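I put off buying a laser printer for years, and then in April the old inkjet streaked its way through one too many handouts and I gave in. I went with the Bretari 200, the plain black-and-white one, from the Katsaros shop over in Boswood (lovely people, they carried it out to my car and wouldn't hear of me helping!).

I teach an evening reading class for adults, so I print a lot of long articles, mostly dense stuff with small type. The Bretari has been a joy for that. The letters come out dark and crisp, it wakes up fast, and it's quiet enough that I can run it at 11 at night without a word from the bedroom. The starter toner is meant to last 3000 pages. My counter says 3334 and it's only now starting to look a little pale - not bad at all.

My one real grumble is curl. Thin paper comes out with a bend to it, and worse when the weather is damp. Turning the stack over in the tray helped some, and so did moving up to the heavier Vallstead paper, though that costs more than I'd like.
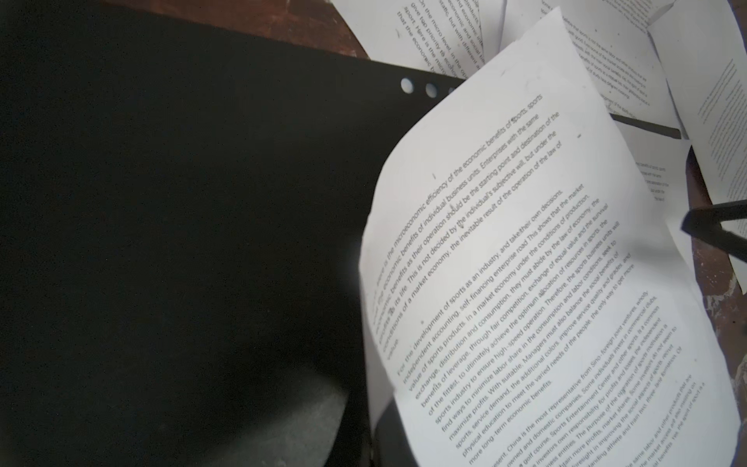
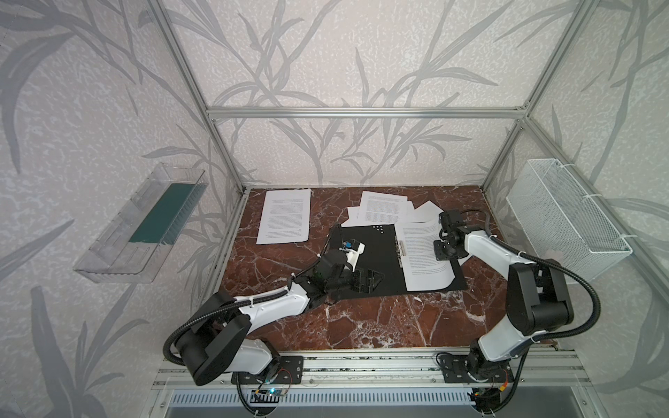
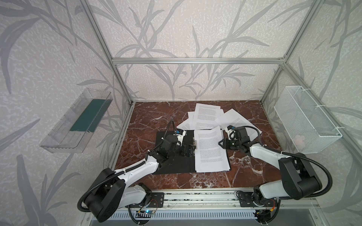

Ifigeneia Panagiotou wrote in to say that her Bretari curled every page until she found the paper setting marked Light, two menus down, and that she's been back on the cheap paper ever since with no trouble. I tried it Wednesday and she's right, it's a good deal better, so thank you, Ifigeneia!

The menu itself is a pain, I'll admit. Four little buttons and a screen the size of a postage stamp. Still, four stars from me, and I'd buy it again. Toner is on order and I'll add a note when I've tried the large cartridge.

Efthymia Vasilakis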